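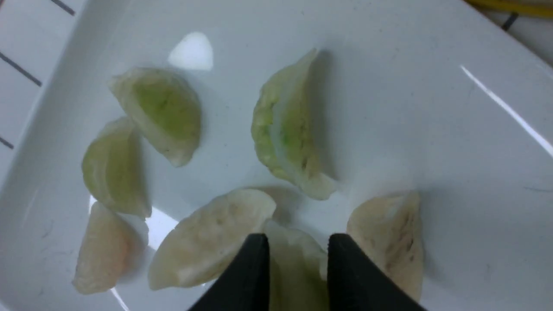

How to Find Out Whether a Robot Arm Can Load a Steamer

Every few months somebody sends me a clip of an arm plating food and asks if it's time to let a kitchen hand go. My answer is to run the dumpling test. You need an afternoon, a bamboo steamer, a plate and a low opinion of demo videos.

Before you start

Use real dumplings with thin wrappers. Rubber ones from a toy set will flatter any machine. Pick mixed shapes and colors, so the vision software can't get by on one look. Fix the table height and the lights, then leave them alone.

1. Set the grip first. Close the fingers on a single dumpling and note the width where it stops slipping. Then back off a hair. Most sales settings squeeze too hard — fine for a sponge, bad for dinner.

2. Lay out the plate with gaps between pieces. Turn some on their sides. Once the arm manages that, push them together, the way they come out of any kitchen I've worked in.

3. Put the steamer behind the plate with the lid off.

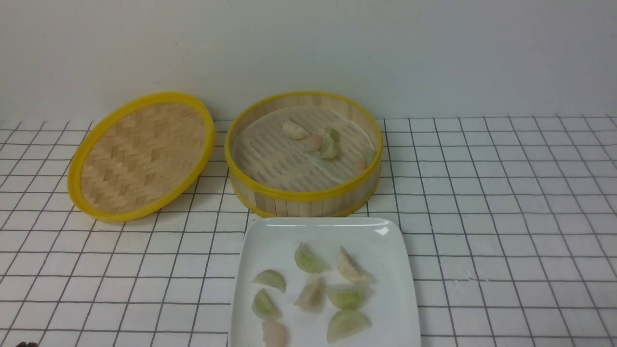
Reaching over the rim is where I'd expect trouble. An arm that comes in low will clip the bamboo, and one that comes in high has to drop the food the last bit of the way. Write down which one yours does. Skiltell's setup guide skips this, and so did the man from Flenex who came to see us in December.

4. Run 30 moves and keep your hands in your pockets. If you straighten a dumpling or nudge the basket, that move is a fail. Adoración Tejada kept score for me and was stricter than I would have been.

5. Check every wrapper for tears. A dumpling that lands in the basket with a split seam is also a fail, whatever the software reports.

6. Look at the table and the fingertips, then time the cleanup. Put those minutes on the machine's bill.

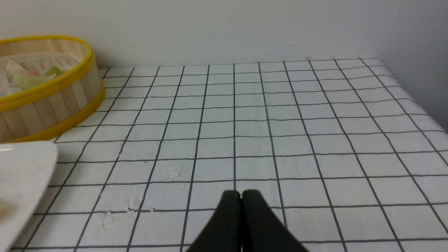
Fingertips closed over the cloth, with white residue on the grid to their left.

Reading your score

Do the same 30 by hand and compare. Allow yourself 2 retries on each side. I'd want the arm to match a tired person at the end of a shift before I paid for it, and I'd run the whole thing again with a different batch of dough.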